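Equipment > Interview and Observation > Experience Sampling Beepers

Filed under: Methods gear, first-person research
November — by Nathalie Bakker

Clatel Pocket Beeper, second version

I've been running experience sampling studies since my master's, and for most of that time I did it with phones. I stopped. You hand somebody a phone app, it buzzes, they pull the phone out to answer, there's a message from their sister on the screen, and by the time they get to your question the moment you wanted is gone. What they write down is the moment after. So when Ruben and I started putting together this little catalog, the beeper was the first thing I wanted in it, and the Clatel is the one I use myself.

It's a very plain thing. A small box, a clip, one earpiece on a cord, one button. It makes a tone at random times and keeps making it until the person presses the button. Then they freeze whatever was going on in their mind just before the tone, jot it down in the paper notebook (we include one, it fits a back pocket), and go on with their day. Later, within 24 hours if you can possibly manage it, you sit down together and talk through each sample.

The first version had a tone that rose slowly, and I never got along with it. People would tell me they'd half heard it for a while before they noticed it, and then which moment are we talking about? Ulla Fjeld complained about this for an entire workshop dinner, and she was right. The second version has a hard onset. It isn't pleasant, exactly, but it's quick and it's clear, and there's a small wheel on the side for volume so nobody jumps out of their chair in the library.

What you can set: the average gap between tones, the shortest gap allowed, and a quiet period. You do this on your own computer with the Norau cable before you give the beeper out. The participant can't change any of it, and can't see when the next one is coming. Please don't tell them either! I once let slip that the average was set to half an hour, and my participant spent her afternoon waiting for the thing. Every sample was "I was wondering if it was about to go off." Charming data, but I couldn't use it.

Memory holds 2000 time stamps, which is far more than you'll ever need if you're doing this the slow way with a proper interview after each sampling day. It's handy for matching up notebook entries when the handwriting goes. The log records when the tone started and when the button was pressed, and that's all. No sound recording, no location, no motion. Ethics boards seem to like this a lot. Wim Vandenberghe, who has taught with these longer than I have, prints the log and staples it in the notebook before he interviews, and I've started doing it too.

In the box you get the beeper, the clip, 2 earpieces (one soft, one firm — ears differ), the notebook, a pencil and a folded instruction card written for participants. The card is good. Lợi Triệu rewrote it from the old one, which told people to report their "thoughts," and of course then everybody reported thoughts, in words, whether they'd had any or not. The new card asks what was in your experience, if anything, and leaves it there. The Norau cable is sold separately. I know, I know. One cable does a whole class set, though, so at least you only buy it once.

A few grumbles, so you don't think I'm on commission from Clatel. The battery door is stiff. The clip is fine on a belt and hopeless on a dress. And the case scratches if you so much as look at it, so if you lend them out, get the Van Leeuwen pouches, which also have a spot for the pencil.

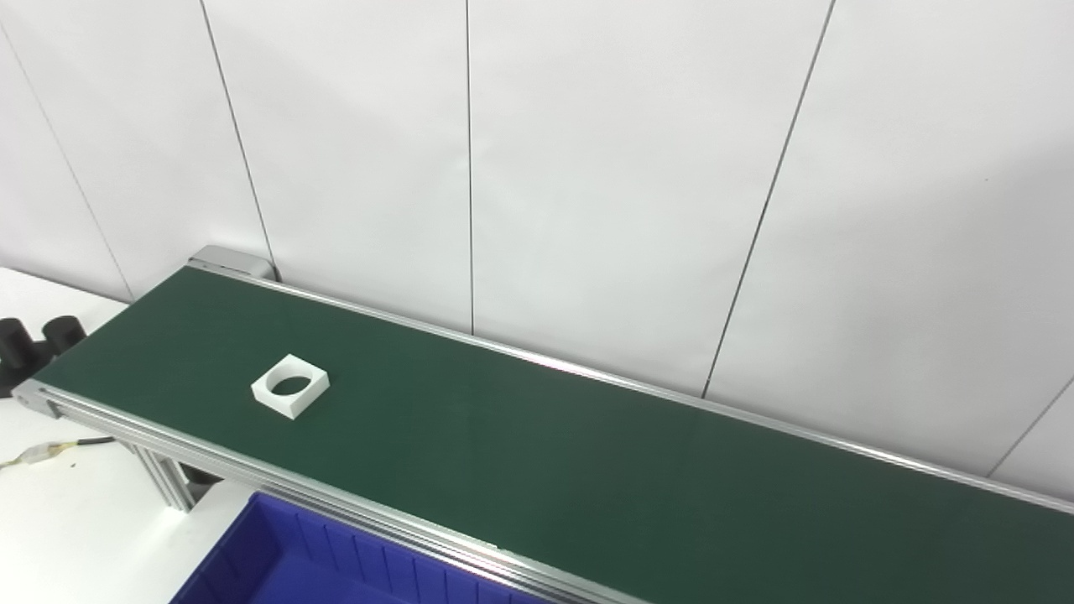 Can I use the beeper with people who have never done any kind of introspective interview before?
Most of the people I use it with haven't. Plan on the first sampling day being practice, tell them so, and throw those samples out. By the second or third interview they usually get the hang of separating what was there at the tone from what they believe about themselves in general. If you're new to interviewing too, have a colleague sample you first. It's humbling.

We lend a demo unit for 2 weeks if you want to try before ordering, and you keep the notebook. Labs ordering for the Zilcombe summer course should say so in the order note, and Ruben will load the course settings before shipping. The earpieces can't come back once the bag is open, for reasons I think you can guess. Spare ones come in bags of 100, which sounds silly until you've taught with these for a term.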